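Week 8 notes: picking a tabletop kit

Okay, so last time we got as far as the Gronov quote, and I promised I'd say what I think of the kitchen task kit. I like it! Setup took me 55 minutes (the Mikkelsen one ate a whole afternoon), and the play food is easy to replace.

Things to look at before lab: reach to the oven door, and what sits too close to the bowl.

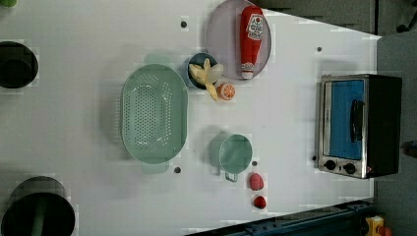
Toaster oven on the right, colander on the left.
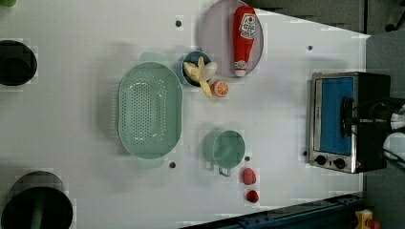
Support is by email only, with replies in some 30 hours, so put that in your comparison table. Bring 5 questions for the vendor call in March.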